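Stindell Vanity Mirror by Truroline
Tabletop mirror, cream white

The Stindell is a tall oval mirror on its own base, made for a dressing table, a hallway shelf or a shop counter. The border is sculpted, with scrollwork curling out at the side and roses clustered at the top of the oval. Another rose sits low on the base. The cream finish goes with most painted furniture and looks a little warmer than plain white.

It comes in one box with the base already attached. Lift it by the base with both hands - the scrollwork isn't a handle. Set it on a flat surface and leave space behind it so you can change the angle of the glass.

Care
Dust the flowers and scrolls with a soft dry brush. For the glass, spray cleaner on the cloth first, then wipe. Keep it out of steamy bathrooms.

Ordering
In stock at our Jodside store and by mail. Mail orders leave in 2 to 3 working days. Returns are accepted for 20 days in the original box. The next delivery in other colors is due in October.
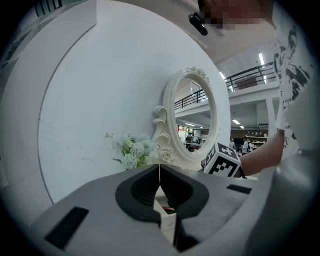

Tiburcio Tapia
Home Accessories Buyer, Jodside

I like the Stindell with white artificial flowers next to the base, the kind with small blossoms and some green leaf. They stay close to the color of the mirror and the roses still stand out. The flowers are sold separately. If you want a matching pair of mirrors, ask for Wichai Wongsuwan at the order desk and he will check that both come from the same batch.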